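Kitchen Circuits and Outlets: Frequently Asked Questions

Horley Home Electrical, Customer Reference Pages

These answers cover the questions we get most often about countertop circuits in houses and apartments. They assume 120-volt service and a modern breaker panel. Local code takes priority over anything on this page.

Why does the breaker trip when two appliances run together?

A breaker trips when the current on its circuit stays above the rated value for long enough. Appliances that make heat draw the most. A 20-amp circuit at 120 volts supplies 2,400 watts. A toaster oven rated at 1,500 watts and a toaster rated at 1,000 watts add up to 2,500 watts, so the pair is over the limit before anything else is plugged in.

Does it matter which outlet I use?

Only if the outlets are on different circuits. Two outlets three feet apart can share one breaker, and two slots in the same outlet nearly always do. To find out, switch off one breaker at a time and check each outlet with a plug-in tester. Write the result on the panel label.

Can appliances stay plugged in side by side?

Yes, provided the combined load is within the rating when they run and each one has the clearance its manual calls for. Keep cords off hot surfaces. Vents must stay open, and cloth should be taken off the top of any heating appliance before it is switched on.

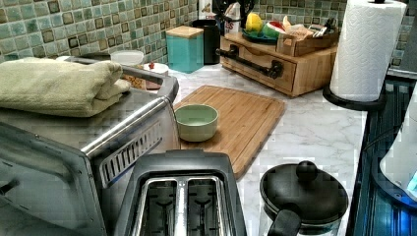
Zuweira Baidoo wrote to us that her panel label said "kitchen" next to a single breaker, and that testing showed the same breaker also fed the dining room and a hallway light. Labels in older houses are often incomplete. Test every outlet, including those in adjoining rooms, before you rely on the label.

What is the difference between a GFCI and a breaker?

A breaker protects the wiring from too much current. A GFCI protects people. It compares the current going out on the hot wire with the current coming back on the neutral and opens the circuit when the two differ by a few milliamps. A GFCI can trip with a very small load connected, and a breaker can trip with no ground fault present. Resetting one has no effect on the other.

My outlets are dead but no breaker has tripped. What should I check?

1. Look for a tripped GFCI upstream. One device can protect several ordinary outlets, some of them in another room.
2. Press the reset button firmly. If it will not latch, unplug everything downstream and try again.
3. Turn the breaker fully off, then on. A tripped handle may sit close to the on position.
4. If the outlets are still dead, stop and call an electrician. A loose connection can overheat.

How often should a GFCI be tested?

Monthly. Press the test button, confirm that a plugged-in lamp goes out, then press reset. Replace any device that fails. In our service records, most units removed for failure were more than 10 years old.

Can I use an extension cord on the counter?

Not as a permanent supply. Most light household cords are 16 gauge and are not suited to heating appliances. If the counter needs more outlets, have them added.
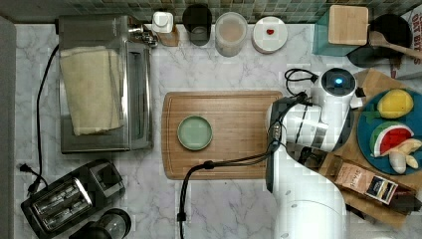
Can a 15-amp breaker be replaced with a 20-amp breaker?

Only if all the wire on the circuit is 12 gauge copper or heavier. With 14 gauge wire, the larger breaker would allow more current than the wire is rated to carry. Have the full run checked, including any sections added later.

What does a new countertop circuit involve?

A 20-amp breaker, 12 gauge cable from the panel to the first box, and GFCI protection. Current code in most areas also calls for AFCI protection, which a dual-function breaker can supply. A permit is normally required. The cost depends mainly on the distance to the panel and on whether the walls are open.

14 shares | 3 comments

Akolgo
The dead outlet steps worked. The GFCI was in the garage behind a shelf.

Plilura
Does the 2,400 watt figure apply to loads that run all day? I was told to stay at 80 percent.

Kakico
@Plilura 80 percent is for continuous loads, three hours or more. That gives 1,920 watts on a 20-amp circuit.

Contact Horley Home Electrical | Copyright Horley Home Electrical, all rights reserved | Back to top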